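How do I organize small parts when moving a workshop to a smaller room?

Posted by Mahasneh

Hello everybody. I repair sewing machines, as a small business with one helper. In November we must leave our present room and go to another one in the same building, and the new room is much smaller. I have screws, springs, bobbin cases, belts, needle plates and old motors, collected over 16 years. Now most of it lives in glass jars, cookie tins and shoe boxes. I know where everything is, but my helper does not, and he asks me many times each day.

My budget is 3000 for everything, including shelves and the painting of the walls, so I can't buy those big cabinets with drawers. My questions are: should I sort before the move or after the move? And is it better to have many small containers or a few bigger ones? Please excuse my English, I write it better than I speak it.

Fadime Kahraman

Dear Mahasneh, I did the same thing with a shop for bicycle parts, so I will try to answer with care.

Sort before the move. I sorted after, and it was a mistake that cost me one whole winter. When the boxes are already standing in the new room, you have no floor left where you can open them. You start to put things "just for now" on the shelf, and they stay there until the next move.

My way was to take one shelf each evening and make only two decisions for each thing. Do I keep it? If yes, to which machine or job does it belong? I did not sort by size. A person who looks for a spring does not think "small things", he thinks about the machine that is open in front of him. For you, I suppose it would be by the brand of machine, and then one separate place for the parts that fit all of them.

About the containers: choose one type and one color, and buy a few more than you need today. Mine came from three different stores and they do not stack together, which makes me angry until now. Open bins are good for what you use every day. For the slow parts take ones with a lid, because metal dust goes everywhere.

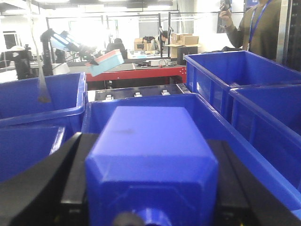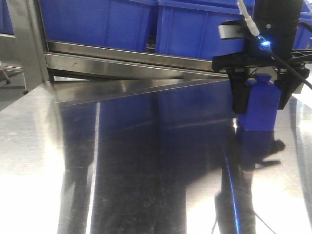
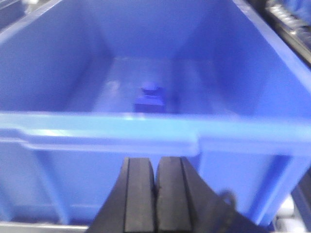

Blue plastic ones.

Write the labels on the short side, the one that looks at you from the shelf. I used paper tape and a thick pen for the first 6 weeks, and I made the proper labels only when the places had stopped changing. Your helper should write some of them. If he calls a part by another name than you do, it is better to learn it at this moment than in front of a customer.

The heavy motors go on the lowest shelf, please. Also measure the depth of the shelf before you order anything. Mine was 12 inches and the first bins I bought were longer, so they were always hanging over the front.

Nava

Just throw away half of it. You don't need parts from 16 years ago.

Bristska

I don't agree with Nava, old parts for sewing machines are hard to find and some people pay well for them. Keep the jars for the very small screws, you can see inside without opening. For the move itself, wrap each jar in a towel and put them standing up in a box, not lying. And take a photo of each old shelf before you empty it. I did this when we moved our kitchen and I looked at those photos many times.

Mahasneh

Thank you to all. Fadime, I have started this evening with the shelf of the bobbin cases and found two that I was looking for since last year. I will measure the new shelves tomorrow, when I get the key.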